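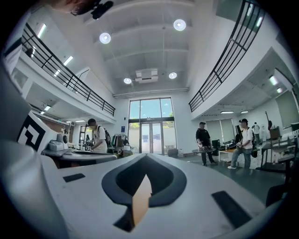
A big room and the tables in it

Posted Sunday, November 6, 2022
Print this page | E-mail this page

I have been working in the Pruvham building since March and have never written about it, apart from a grumble about the buses. A reader asked what it is like to spend the day in a room with that much air above it. I said I would answer properly, so this is the long answer.

The main thing is the height. The middle of the room goes up two storeys, with an upper floor along both sides and black metal railings to stop you falling off it. Under the upper floors the ceiling is an ordinary office height, with strip lights on one side and light panels on the other. So it is really two kinds of room joined together. You can sit in the tall part or in the low part and they feel quite different, though the walk between them is a few steps.

I started in the low part. It was what I was used to. At my last job the ceiling was low enough that I could change a bulb standing on a chair, and I didn't mind it. After a couple of weeks I moved out to the middle and I have stayed there. My eyes are less tired at the end of the day. I can't prove that has anything to do with the ceiling. It might be that I now look up more often.

When I do look up, what I look at is the window. It fills a good part of the back wall, in a dark frame, with glass double doors at the bottom. You get sky and trees and a piece of pale wall outside. On a bright day it lifts the whole place. The walls are white and so are the beams, and the light seems to get passed along from one to the next. On a dull day in winter I expect it will be greyer and I will want a lamp.

There are round lights set in the high ceiling as well. I wondered for a long time how anybody changes one of those. There is a projector up there too, also white, and the same question applies. I asked at the front desk and was told it gets done outside hours with a platform, and that it takes most of an evening. I was a bit disappointed. I had pictured something cleverer.

The railing on the right has a strong curve to it as it comes towards the middle of the room. The other one runs straight. I have no idea if the curve was somebody's design or if it had to go round something. I like it. If both sides had matched I think the place would look like a car showroom.

Noise

People ask about noise first, so I had better deal with it. It is not as bad as you would think, but it is odd. A conversation at a normal level disappears upwards and you don't catch the words. A dropped pen, on the other hand, can be heard by everyone. So can a chair being dragged. I put felt pads on the feet of the chair I use most, the stick-on kind, from a pack made by Groltix. They lasted five weeks before the first one came off and I found it stuck to the sole of my shoe at home. I cut the next lot slightly smaller than the foot and pressed them on with the chair upside down overnight, and those are still there.

Phone calls I take outside. There is a low wall to sit on and it does me good to get up.

Temperature

Heat rises, as we all learned at school, and it rises in here. The upper floors are warm by the middle of the afternoon. Down on the ground you want a cardigan from October onwards. The place near the doors has a draught each time someone comes in and I would not choose to sit there, although you are nearest the bin and the trees.

I bring a flask. I used to bring a mug and fill it up from the kitchen, but the walk back with a full mug across an open floor, with people working, made me nervous, and I spilled it twice.

The tables

This is the part I wanted to get to. I take more interest in tables than most people do. I grew up with a drop-leaf one that pinched your fingers, and I have bought and sold five since I left home, never paying more than £182, and that was for one I regretted.
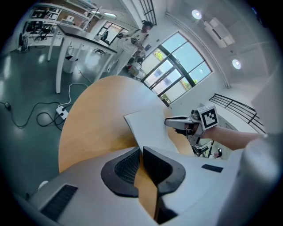 I have come round to round tables, which I never thought I would say. For years I had them down as something for cafés and for flats without a proper corner. A round top wastes space against a wall and you can't push two together. But if you are doing a job on paper with another person, cutting or folding or only looking something over, it is the better shape by a long way. You can reach in from whatever side suits you and neither of you is stuck at the end. The wooden one here has a light top, an orangey tan, and a white sheet shows up well against it. The long table across the left of the room is white with a dark grey top, and I find a dark top tiring to read over after an hour or so. The contrast is too strong for me. On the other hand it has nice thin legs and doesn't look heavy for its length, and if I had a lot to spread out in order, that is where I would go.

I do a lot on paper still. My work is setting out instruction leaflets, the folded kind you get in the box with something, and the only way to know if a fold works is to fold it. On screen every leaflet opens beautifully. In the hand you discover that step four is upside down and the safety notice is hidden in the gutter. I make each one up from plain sheets first, number the panels in pencil, and then try to open it the way an impatient person would. I got through 300 sheets in the first month here. I have got better since and now use the backs.

Paper behaves differently in a big room, too. I keep a ream in my bag, and if I take sheets out in the morning they will sometimes have a curl at the side by lunch. It is worse in the draught. The cure is to keep the stack wrapped until you want it and turn it over halfway through the day. A heavier paper curls less but then it won't take a second fold without cracking, so for leaflets I stay with the ordinary weight and put up with it. I tried the Rondonuwu layout pad for a few weeks on a recommendation. It is lovely to draw on and too thin for folding.

Picking up one sheet from a flat table is its own small skill. A smooth top holds the paper down and you end up scratching at the corner with a fingernail. I slide the sheet to the edge until it hangs over and then take it from below. With a round table the edge is always near, wherever you happen to be standing. I hadn't thought of that as an advantage until I went home and noticed how far I was sliding things along my own desk.

What I did about it at home

I went looking for a round table of my own. New ones were more than I wanted to spend. Drunier do a good plain one, and I went to their shop and leaned on it for a while, but the delivery charge alone put me off. In the end I found a second-hand one with a water ring on the top and a wobble. The wobble was a loose bolt underneath. The water ring I have left for now. I tried the trick with a warm iron and a cloth and it went fainter, and I stopped there before I made it worse.

It is in the back bedroom by the window. I had to turn the bookcase sideways to get it in and the door doesn't quite open all the way, so I go in at an angle. I measured twice and still forgot to allow for the door handle.

I use it for folding and for wrapping presents, and the old desk is for the computer and for post I haven't opened. Having the two has worked better than having one large one. I used to clear the desk every time I wanted to fold anything, and put it all back afterwards in the wrong order.

Things I would change at Pruvham, if I were asked: a coat rail nearer the doors, more sockets in the middle of the room, and softer feet on all the chairs. I'd leave the window and the railings as they are. I still haven't been up to the far end of the upper floor on the left, so I will try that this week and take the flask with me.

Filed under: Work, Tables

Home | About | Older posts | Newer posts | Tables | Paper | Links

Contact | Copyright 2022, all rights reserved | Back to top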